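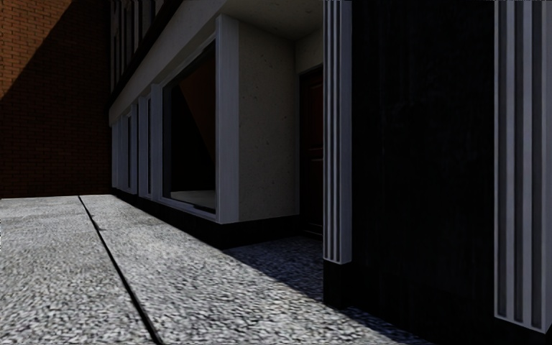
A shopfront in the simulated street used by the Ditska robotics club.

Dorottya Farkas has been trying to get a delivery robot to a door for 3 minutes, and the door is on her laptop. So is the street. The robot keeps stopping short of the entrance, where the shadow starts.

"It thinks the shadow is a step," she says. Vilmos Balogh, at the next desk, thinks it's the column.

The Ditska club meets after class at four, and since October its members have done nearly all their driving in simulation. The program they use, Perora, costs the club nothing. Mariann Dudás, who teaches the group, told me her students had logged 200 runs this term without a single broken wheel.

I don't doubt it. I do wonder what 200 runs on a street with no people on it are worth. There isn't a dog, a pram or a parked ute anywhere near that doorway. The paving is speckled, with one narrow black seam. My own street has a tree root coming up through the footpath, and I'd like to see Perora's robot meet it.

Dudás has heard this before. The real machine comes out for the Bitenen final, she says, and seven students will get a turn with it. How long a turn? She hasn't worked that out yet.

Farkas restarts the run. The robot rolls up, slows and stops at the edge of the shadow again. Balogh asks if he can have a go at the brightness settings.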